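Hands First: An Afternoon at Lurovix

The Lurovix workshop in Clendstead opened its doors to visitors in April. The program listed 19 stations. Most drew people toward the moving arms, but the longest stop on our tour was a table where the grippers are worked by hand.

Drahomíra Urban runs data collection for the Athumani project. Her operators carry out household tasks with hand-held grippers, and the recordings are used to train a policy that later runs on an arm. The method skips teleoperation, so there is no lag to fight and no arm to tie up during a session.

"The jaw geometry has to match on both sides," Urban said. "If the operator's fingers differ from the robot's by 5 millimeters, the policy learns the wrong grasp."

Tarık Güneş, the mechanical lead, keeps the design plain - two jaws, linkages, bushings that can be swapped in eight minutes. The current build is revision 101.
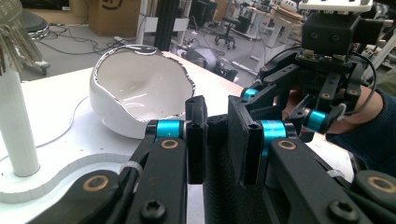 Tableware is the hardest category in the Athumani set. Glaze reflects the ceiling lights, and the reflections shift as the camera moves. A bowl with an uneven, wavy rim adds a second problem: the height of the edge depends on where the jaws arrive, so a fixed approach will not serve. Güneş prefers flat rectangular pads for this work and accepts the small contact area on a curved wall.

Lurovix plans to move the same tasks to its Prulier arm next.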